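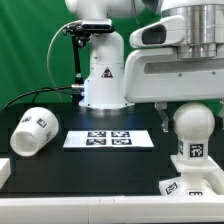 How many demos do you need before a policy beats plain scripted motions on a cup task?

Gisine
We started seeing it at 535 demos. At 600 ours was clearly ahead, and going up to 1,000 barely moved the success rate. Vary the start poses more than you think you should - that helped us more than extra hours of collecting.

Aoki
depends on the task

Ekari
I'd split your count by start pose first. I had 1,000 episodes back in September and most of them began with the cup upright, so the policy was hopeless with anything else! I threw out a big chunk, recorded new ones over 2 days and retrained. Keep your test poses out of training too (I forgot - oops). The Noletton scripts will do the split for you.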